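Prullthorpe Desktop Teardown Notes
README, revised 13th December

What this is

A set of notes on taking apart older desktop tower computers, written up as plain text files with a parts table. The notes cover 27 towers that came through the Undville bench. Each tower has its own folder, and each folder has the same files in it. The notes are meant for people who strip office machines for spares and want to know what order things come out in and which parts are worth keeping.

Maintained by Margaux Carré. Corrections are welcome, see the end of this file.

Folder layout

towers/ has one folder per machine, named by the tag number on the intake sheet.
parts.csv lists every part removed, one row per part.
wiring/ has hand-typed notes on which cable went where.
glossary.txt explains the short names used in the parts table.

Inside each tower folder:
intake.txt is the state of the machine when it arrived.
steps.txt is the order of removal.
leftover.txt is whatever stayed in the case.

Some folders have no leftover.txt. In those cases the shell went to scrap with nothing in it.

How a tower is laid out for the work

The case goes on its side with the open side up. Side panel off first, then any loose brackets, and those go on the table next to the case. We work from the drive area toward the board. The drive cage is usually what blocks everything else, and the cables that run from it cross over the board, so pulling the board first only makes a mess.
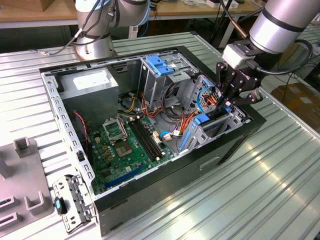 Cables are the slow part. Before anything is unplugged, write down both ends. The wire colors in wiring/ are recorded as seen, with no guess at what they carry. If a plug would not come free by hand it is marked "stuck" and the step where it was finally released is given in brackets. A few were cut. Those say "cut" and the part is graded down.

Drive cages come in two sorts in this set. One is screwed in and the other has a plastic latch. Latches on older cases can be brittle, so press and slide, don't pry. Three snapped before we wrote that down.

The processor socket should be noted as full or empty at intake. An empty socket with the bracket left open gets a cover before the rest of the work goes on. Bent pins are the most common reason a board was graded C.

Parts table

parts.csv has 1,000 rows. The columns are:

tag: the tower the part came from
part: short name, see glossary.txt
step: the line number in steps.txt
grade: A, B or C
keep: yes or no
remarks: free text, often blank

Grade A means no visible damage and all clips present. Grade B means marked or missing a clip but usable. Grade C means for scrap or for practice. None of the parts were powered up, so a grade says nothing about whether the part works. Please don't sell anything on the strength of an A.

Screws are not in the table. They were sorted by thread into jars and we lost track of which came from where in July.

Known problems

Towers 3 and 10 have their wiring notes swapped. The tag numbers inside the files are right and the file names are wrong. This will be fixed when the folders are next renamed.

The short name "brkt" was used for drive brackets, slot covers and the rear support piece until the glossary was written. Later folders use separate names. Check the remarks column if it matters.

Expansion slots are listed by color in the early folders and by type in the later ones. The color is a poor guide, as makers did not agree on it.

Steps are written for a right-handed person standing at the front of the case. Two people have asked for a mirrored version and there isn't one.

Memory modules were bagged by tower, but the order they sat in was only written down from the second batch on.

Where the towers came from

Most came from an office clearance at Marchal. The rest were handed in at Stekton. Drives were taken out for wiping and are not part of this set, so "drive" rows in the table refer to the cage, latch, bracket and cables only.

Corrections

Send the tag number, the line in steps.txt and what you think it should say. Please don't edit parts.csv directly, the row order is used by the wiring notes. Photos of the same model with its panels off are useful if you have them.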